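Evenings by Lamplight: Our Reading Group Takes On the Ancient Night

We have a new theme for the Plavwood reading group, and I have been itching to write about it since we settled on it!

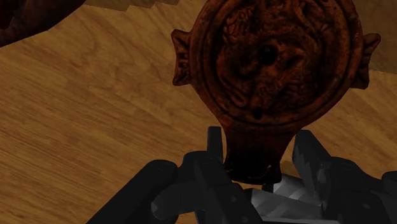

The subject is nighttime in the ancient Mediterranean: what people did after sunset, how they got around, what they were afraid of, and what they ate when the shops had shut. I know that sounds like a small corner of history. I thought so too, and then I spent a whole weekend with the first two chapters and forgot to make dinner.

Start with how dark it was. A Roman city had no street lighting to speak of in most periods, so on a moonless night you took a torch or a lantern with you, or you paid someone to carry one, or you stayed home. Juvenal has a wonderful, grumpy passage about walking through Rome at night, with pots falling out of upstairs windows and drunks spoiling for a fight. He tells his readers they're careless if they go out to dinner without making a will first. It's a satire, so take it with plenty of salt, but it's one of the funniest things on our list and I can't wait to hear it read out loud.

Then there's the noise. Julius Caesar's rules kept most carts off the streets of Rome during the day, which pushed a lot of the deliveries into the night, and poets complained about the racket for generations afterward. (Anyone who lives near the loading dock on Bunano Street will feel seen.) Martial says he goes out to his country place when he wants to sleep, because in the city the schoolteachers start up before dawn and the bakers are at it all night long.

Indoors, light cost money. Olive oil was the usual fuel in the regions that grew it, and every hour of reading or sewing after dark burned something you could have put on your food. Ancient writers even joked about it: a speech that had been worked over too carefully was said to smell of the lamp. We still have a trace of that in English, in the word "lucubration," which comes from the Latin for working by lamplight. I plan to use it at least once a month from now on.

My own favorite part so far is the sleep chapter. Some historians think that people before electric light often slept in two stretches, with a quiet waking hour or so in between for talking, praying, or seeing to the fire. Others think the evidence is much thinner than it's been made to sound, and the reading gives both sides a fair run. I went in completely convinced and came out on the fence. If you've ever been wide awake at 2 in the morning you will have opinions, so bring them!

The last section covers festivals and the stars. There were rites that ran through the night, torch races, weddings where the bride was walked to her new home by torchlight, and farmers who timed their plowing by the rising and setting of the Pleiades. Hesiod's Works and Days is the place to go for that last bit. It's short, bossy, and full of advice on everything from when to prune your vines to where not to pee. You can get through it in an evening.

Now the practical side. We meet on Sunday at 4 in the back room at Skastidau, the same as last season, and there will be tea. The main book is 566 pages with the notes, which I realize is a brick, but we're only reading the first 81 for this meeting and plenty of those are maps and plans. The Juvenal is his third satire, and any translation will do. It's more fun when people turn up with different ones, so if you have an old copy with a stiff Victorian version in it, please bring that along.

The Jaiswal branch library has put 2 copies of the main book on hold for us at the front desk. Ask for the Plavwood shelf. They go out for a week at a time, so please pass them along when you're done.

You don't need any background. Half of us couldn't have put Juvenal in the right century a month ago, me included, and you're very welcome to come and just listen. If the weather's clear we'll walk up to the top of the park once it gets dark and look for a few of the constellations from the Hesiod. Dress warmly and wear decent shoes, as the path is rough past the second gate.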